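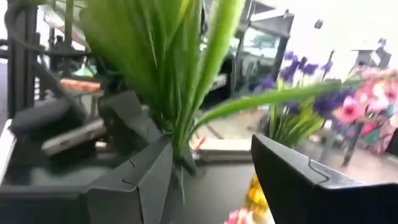
## 1. Opening – the greens (4 minutes)

Start before the title card goes up. Ask who has artificial flowers at home and who has ever moved the leaves around after buying them. Most people put the bunch in a vase the way it came out of the bag.

Points to make:

- The leaves are half the arrangement. Long strap leaves give height and also one line that goes sideways. Let one blade arch out across the flowers and leave it there.
- Bunches come pressed flat from shipping. Open the leaves from the bottom up, one at a time.
- Mixed greens look better than one green. Olive next to lime is fine.

Say hello from Rajitha Kumarasinghe, who ran this talk in March and wrote the first half of these notes. Khoa Quan is on the stem cutters table at the back during the break.

## 2. Choosing the vase

The talk uses colored glass all the way through. Reason to give if asked: artificial stems are plain wire and plastic, and colored glass keeps the eye off them. Clear glass needs fake water or gravel and that is a different talk.

- Narrow neck. A narrow neck holds a bunch together with no foam and no tape.
- Weight at the bottom. Artificial bunches are light, but tall ones still tip a small vase. If it rocks, put a handful of sand in it.
- Texture. Ribbed or faceted glass hides scratches and the ends of the stems.

On color, keep it short. The Desis handout has the full chart and people can read it later. For the talk, say only this: match the vase to the flower, or go well away from it. Pink in turquoise is well away. Red flowers in red glass is a match. The ones that look like a mistake are in between, for example a dull orange in a brownish pink.

Pause on the next slide and let them look at the blooms before talking.

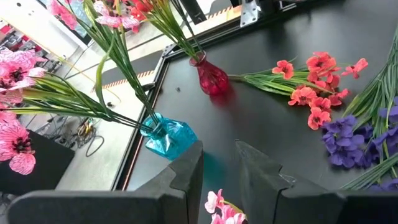
*Slide 6: pink in the turquoise vase, red glass beside it*

Things to bring up here:

- Petals with veins and darker centers look more real than flat-colored ones. When shopping, turn the bloom over and look at the center first.
- Two pinks in one vase is good. One light, one strong.
- The dark table does a lot of work. It picks up color from the glass. At home a black tray does the same job and costs less than a table.

Somebody will ask about dust. Answer: soft paintbrush, dry, once a month. For a bad case, a sink of cool water with a drop of dish soap, then hang the bunch upside down overnight. Test one leaf first. Some dyes run, mostly the dark purples and reds.

Somebody will also ask about price. The Guvus bunches we sell at the table are 4 dollars each and the box has 38 left in it. Tell them at this point or they all ask at the end.

## 3. Laying out before filling

Main section, 17 minutes. Slow down.

1. Stand the vases first, with space between them. Step back and look.
2. Lay the loose bunches flat in front, heads toward you or toward the vases, stems all going the same way if you can manage it.
3. Move the colors around while they are still flat. It is much easier than pulling them in and out of a narrow neck.
4. Fill one vase completely before starting the next.
5. Keep the spare bunches on the table until the end – you may want to swap.

The stems will tangle. Lift from the stem end and shake gently. Do not pull by the flower heads, they pop off. (They also pop back on, show this with the Lã sample if there is time.)

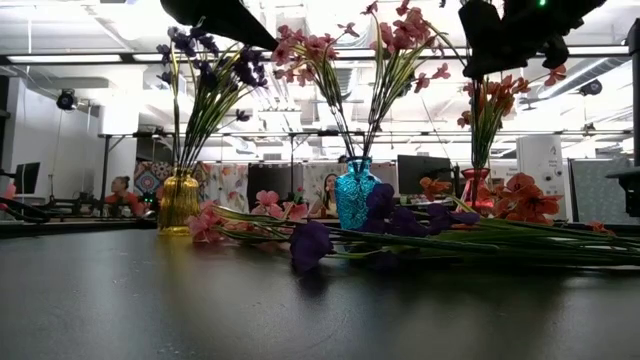

*Slide 9: three vases filled, loose pink, purple and orange bunches in front*

Talk about height here. The purple fans outward, the pink goes up in a tall spray, and the orange leans off to the right. Each vase has its own shape and the row looks better for it. Ask the room which loose bunch they would put where, and take a few answers. Last time this ran long, so cut it off when the clock says so.

Then the pairs exercise. Hand out the Brastia kits. The work tables are in room 201, across the hall, and people can take their coffee in. Remind them to bring the vases back.

## 4. Questions

Leftover points if it goes quiet:

- Storing: lay flat in a long box, tissue between bunches, out of the sun.
- Cutting: wire cutters only. Kitchen scissors will be ruined.
- Mixing real and artificial: works for one evening. Real stems need water, so use separate vases.

Sign-up sheet is by the door.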